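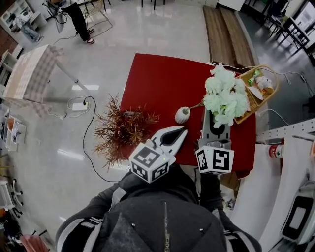 *By Naima Salem, with a lot of help from Liviu Lungu*

I get the same handful of emails every time we talk about buying hand-held grippers, so I'm putting my answers on one page. We're a small outfit (Stundska, if you landed here by accident) and we pay for everything ourselves, so I care about prices maybe more than I should!

**Do I need a robot arm before I buy grippers?**

No! You hold these ones in your hands. We collected with hand-held pairs for a whole season before Liviu even started getting quotes for an arm. If you're not sure which arm you'll end up with, wait.

**What does a pair cost?**

We paid 720 per pair to Skimov, shipping included, and then another 159 for spare jaws and a second set of marker cubes. Get the spares in the same order. I didn't the first time, and the shipping on a tiny box of plastic made me want to lie down.

**How many pairs should I start with?**

One pair per person working, plus one on the shelf. I know the extra pair hurts. It hurts less than paying two people to drink coffee while a cable gets mailed to you.

**What about the room?**

Budget for it, even if you already have one. We have a red table, some fake flowers, a white vase and shelves full of odds and ends, and all of it had to come from somewhere. Flower arranging is a cheap task to set up, by the way, and artificial stems don't wilt on you. Put power strips on your list too, and then put down more of them (trust me).

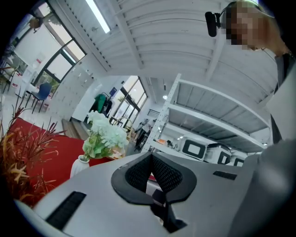

**CATEGORY: Headsets, lead times and other extras**

**Is the head camera a separate purchase?**

For us it was, and it's a separate line in the budget. Have people try one on before you order a stack, and ask whether the strap adjusts. Aicha Zaki and Tullio Melis could not be less alike in head size and they share a rig, so I've gotten picky about straps.

**How long does delivery take?**

Skimov quoted us 18 days and it came to roughly that. Vunska were slower but answered the phone, and I'd order from either again.

**Buy or rent?**

If your project runs under 2 months, rent. Benjelloun rented us a pair for our first trial and took part of the fee off when we bought. Ask for that in writing before you sign anything.

**What did you forget to budget for?**

Storage! Data piles up fast and drives cost money. Also replacement props, tape, and Sherif Erraji's time, which I had down as "a few hours" and, well, he's still laughing at me.

**Can I come see your setup?**

Sure, Wednesday afternoons are best. Email me first so I can tell you which door to use.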